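Speaker notes — Moving a small archive without losing track of it
Regional records group, 1 June 2021
Slot is short. Skip the parts in brackets if we start late.

Opening
Thank the hosts. Say where I work: the Zindham town archive, reading room upstairs, storage downstairs until last April.
The job was to move 3485 boxes from the old basement on Ulau Street to a rented unit across the river. The rule we set early was that any box had to be findable on any day of the move.

Why we moved
The basement had a damp wall on the north side. We ran dehumidifiers for years and the readings still went over 70 percent every summer. The Bergeron estate papers were on that wall, and they are the most requested thing we hold.
[Mention the insurance letter if people look interested. It did more than our own reports did.]

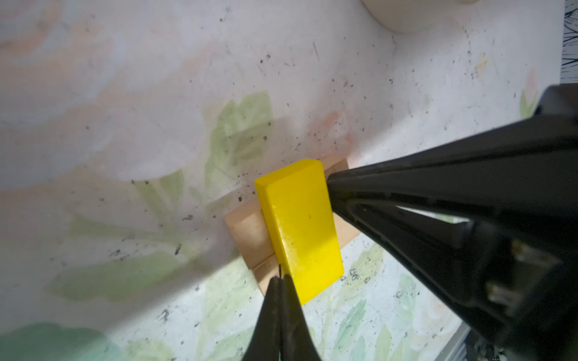
Before anything was lifted, we walked every aisle with a clipboard and wrote down what was on the shelf, then compared it with the catalog. We found 335 boxes with no catalog entry at all. Most were council minutes that had been sent down and never listed. Give this its full time, people always ask about it.
What we did with them: a temporary number, a one-line note of contents, and back on the shelf. We did not stop to catalog. That would have taken until fall.

Labels
Every box got two labels, one on the short end and one on the lid. Same number on both. The lid label seemed like a waste until boxes started going onto carts lid up.
Pencil for anything temporary. Printed for anything final.
Do not put the new shelf location on the label. We changed the shelf plan twice.

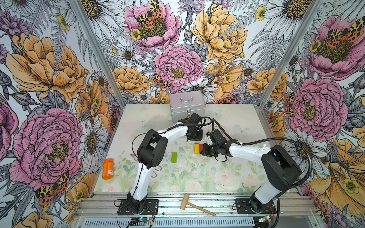
The movers
We used Flotard, a general moving firm. They had never moved an archive. The crew was careful, and the foreman asked for a written loading order, so we wrote one.
Each truck had a sheet. One of our staff signed it out at Ulau Street and another signed it in at the unit. If the sheets didn't match, the next truck waited — this happened on the second day, and the box was still on a cart in the hallway.
Pause here for questions about cost. The quote was by the hour, with stairs extra.

Keeping the reading room open
We stayed open by moving the most used series last. Readers were told to allow two extra days for a request.

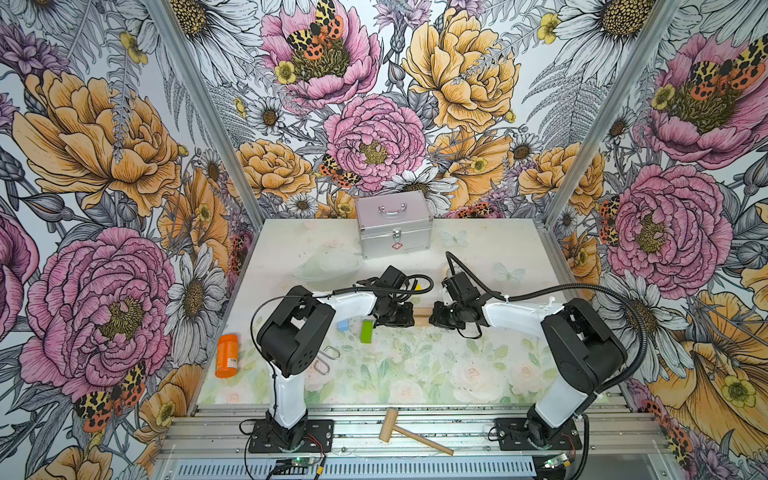 What I would change
Order more carts. We had 2, and people stood waiting for them.
Measure the doors at the new place. The map cabinets had to go in with their drawers out.
Start the shelf check a month sooner.

Handouts are by the door: truck sheet, label template, loading order. Take questions until the chair calls time.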